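Clullport Tabletop Set - read me first

Hello, and thank you for picking this up. Clullport is a collection of small household things and wooden blocks, photographed on a table, and it grew out of a plain wish to have ordinary objects written down properly. The full set has 200 entries, split across 25 folders, and I've tried to keep the names simple enough that you can guess what's inside before you open one.

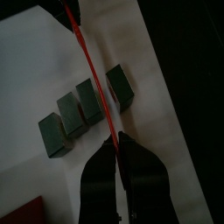 Colors are given in everyday words. If a block is dark green on top and pale on the side, the entry says so, and both words can be searched. Shadows and reflections are left out of the labels.

Bowls, cups and trays get one line each - color first, then shape, then anything that sticks out, such as a handle.

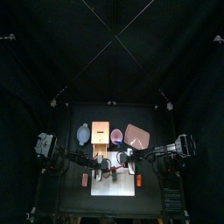
Marilou Tagle wrote that "box" was doing far too much work in the early notes, and asked for open containers to have their own word. She was right, so "tray" and "bowl" are now separate, and "box" is kept for things with a top.

Where a thing could be one of two, like a pot or a kettle, the entry carries both names.
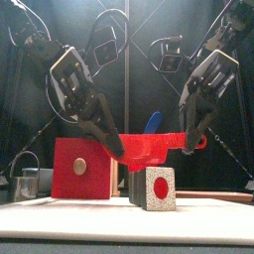 Spelling fixes are always welcome, and so are better names for the odd pieces. Please send them to Declan Tomoana, with the folder number in the subject line.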